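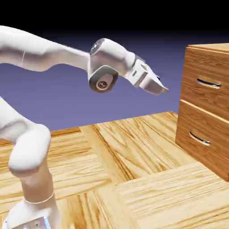
Slide 4. Drawers first. Dull task, useful test: one moving part, one handle, clear pass or fail. Give the simulator figures before anyone asks. 4,000 training episodes, 300 held back for scoring.

Slide 5. Recessed pulls are harder than knobs. Little to close on, and a small height error puts the fingers on flat wood. Credit Janelle Calimlim for the contact model.
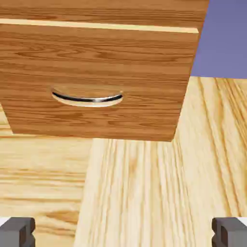

Friction on the runners is a single constant in our set-up. Real runners stick, especially in April when the workshop is damp. Say this plainly.

Slide 6. Can it do the chore? In simulation, one cabinet, yes. At Kvam, 8 cabinets, not yet. Hand over to Danilo for the Zistgate costs.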